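2026-10-15, Tandari bench

Tower 927 back on its side on the slotted table, side panel off. Board, processor and graphics card stay in for now. Power supply label is readable without moving anything, so the rating can go on the sheet later. 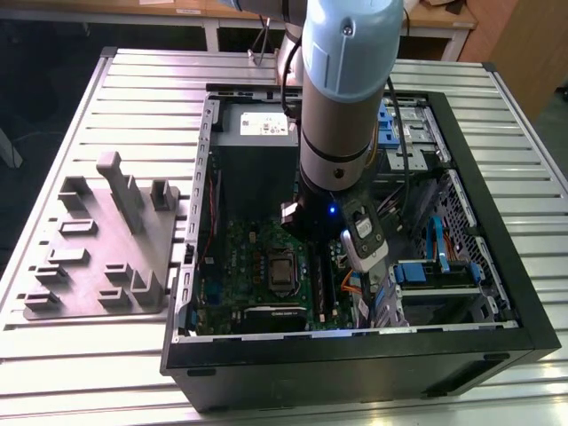

Torque driver set to 5 for the chassis screws. The Illenmont sheet still gives the September value – needs correcting before the next build. Spare standoffs are in the Hamdy drawer, second row. Two were short-threaded and have been binned.

Cable routing: keep the SATA leads over the drive cage and clear of the board. Fold the loose bundle back on itself and tie it once, not tight. Brenda build notes have it the other way round – ignore them.
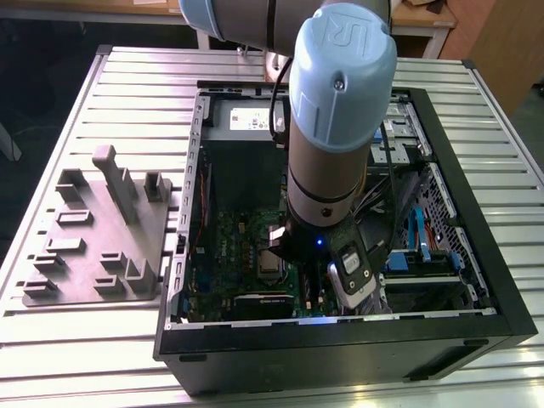
Does the graphics card have to come out before the board screws?

Take it out first. One of the screws sits under it and the driver will not go in straight otherwise.

To do: new ties, reprint sheet, check the 5 drive-cage screws against the parts list.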